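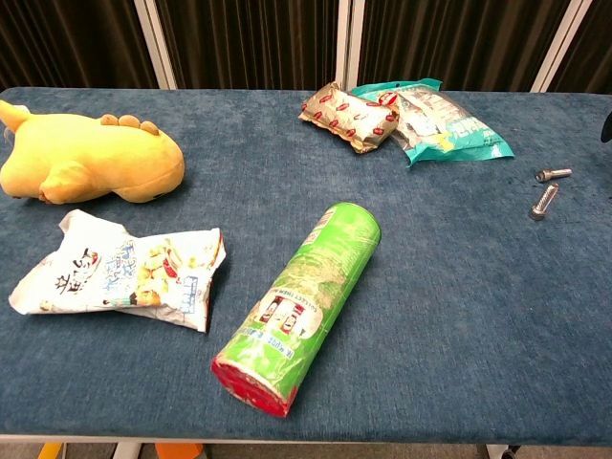
Carpet-topped table, Lirkum bench. Dinosaur, green chip can, snack bags, a couple of bolts.

Workshop notebook - the snack table
27/12/2018
2 min read

Quiet day, half the building still on holiday, so I finally spent the afternoon on the table in the corner. I've been meaning to write up the carpet top since October and kept putting it off, mostly because I wasn't sure I liked it yet. I do like it now! It kills the clatter completely. You can put a bolt down on it and it stays put, which it never did on the bare top (I must have spent half of last winter on my knees looking under the Mulligan cabinet).

Color is that dark blue-teal we had left on the roll. I wanted the gray, but the gray was all cut up for the Clakden shelves, and the teal has grown on me. Things show up well against it. The yellow dinosaur practically glows, and the lime green can isn't far behind.

Glue notes for whoever does the next one: I put it down in 2 passes, let the first go tacky, then rolled from the middle out. Don't pull the carpet tight at the front. I did on the first try and it crept back overnight, so I had to lift that whole edge and do it again. Cost of the lot was 188, glue included, and it came out of the Pelline budget because that's where the roll came from in the first place.

Crumbs are the weak point. Carpet and chips are a terrible match and I knew it going in. The white bag with the Chinese lettering is torn open at one end, and that's exactly the sort of thing that ends up ground into the pile. So, a request - fold the end over, or put the bag in a tub. A brush gets most of it out if you go along the length of the table. Going across just moves it around.

The chip can I'd like to keep. The red end is pretty scuffed and the print has seen better days, but a tube like that is handy for welding rod offcuts or dowels. The little gold and silver wrapper with the red pattern can go in the trash.

Bolts go back in the drawer, please, even if they look happy where they are. Dinosaur stays. He needs a spot on the shelf though, he takes up a lot of table lying on his side like that.

Still to do: a strip of edging along the front, and see if there's enough teal left for the stool.

Last updated: same day, evening, fixed the glue part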